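The White Table: Gallery

Uçar House, ground floor. Posted 3 October 2020

Every shared room has one table that ends up doing all the work, and ours is the white one. It was bought for meetings. It has since been a lunch counter, a gift-wrapping station, a place to leave mail for people who moved out, and for one long week in December the resting place of a ham. The official furniture list calls it "table, rectangular, white," and that is hard to argue with.

It came from a firm called Eteo, secondhand, for $200 including delivery as far as the front door. The front door is 74 feet from where the table now stands. I remember each of those feet personally.

The pictures on this page are about the table and what lives on or over it. Click through at your own pace. The full gallery has had 2,825 visits, a good share of which I suspect were me checking the captions.

The blue plate
Light blue, shallow, raised rim. It takes toast, keys or half a sandwich with equal grace, and on a white tabletop it is at least easy to find. 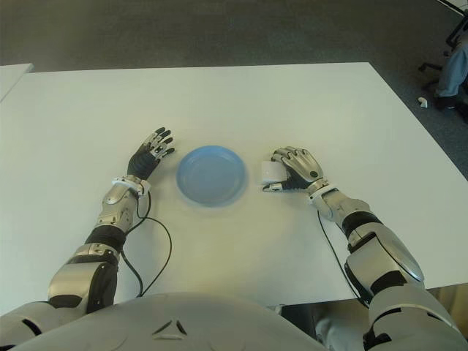

Noémi Nyitrai: We had the same sort of plates growing up and they outlived two dishwashers and a dog. Don't put them near a hot pan, though. Ours had one with a dent shaped exactly like Ohio.

Noted, and the pans have been moved to the other shelf. The plate belonged to a set of picnic things that Judine left behind when the upstairs office closed. The matching bowls vanished within a month. The plate has stayed, possibly out of loyalty, more likely because it won't fit in a coat pocket.

The ceiling
People forget that a table comes with a ceiling. Ours is very dark, close to black, with bright light panels set into it. There was a vote on painting it a cheerful cream. Then somebody priced the job at $1,735 and we all discovered how much we liked dark ceilings.

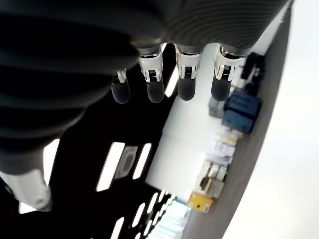
House Pages, No. 74, p. 2

The panels are bright enough to read small print by, and they make any lunch look like evidence. The switch is behind the coat rack, where the builder evidently thought we would enjoy looking for it. Left switch for the table end, right switch for the door end, middle switch for a purpose still under study.

The plate again
I know. But it is the most reliable resident we have, and it does sit nicely near the middle of the table. A white surface shows off a blue plate. It also shows off coffee rings, pencil marks and whatever the Thursday people put in their tea, and I have had to change the Thursday people's name to "the tea people" after a complaint. 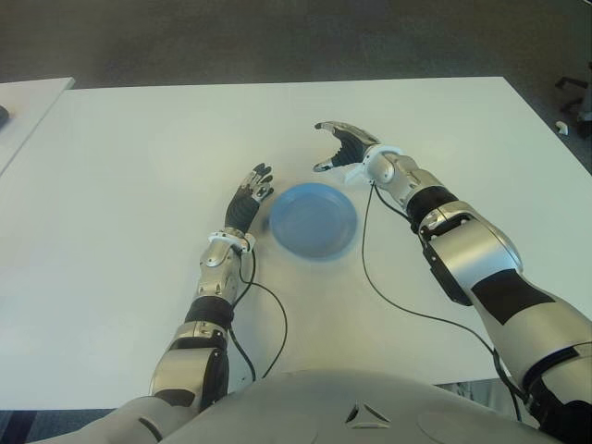
What do you clean the tabletop with?
Warm water and a drop of dish soap, then a dry cloth. For pencil, use a plain white eraser and some patience.

We tried a spray from Maker first, on the strength of the label. It smelled of lemons and moved the coffee rings slightly to the left. The bottle is still under the sink if anybody wants it, and has been for two years, so I am not expecting a rush.

The charger
Chargers drift into this building the way cats do, and whoever feeds them ends up owning them. I keep a shoebox for strays on the windowsill. Before claiming one, please read the small print on the face and check that it's the one you lost, since "white, has prongs" describes every charger in the box and has already caused one quarrel.
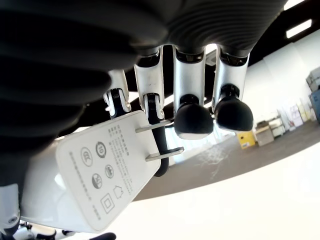 Power adapter, white, two flat prongs, small print in Chinese.

More of the room, including the shelf and the windowsill, is on the next page. Corrections to the captions can go in the shoebox.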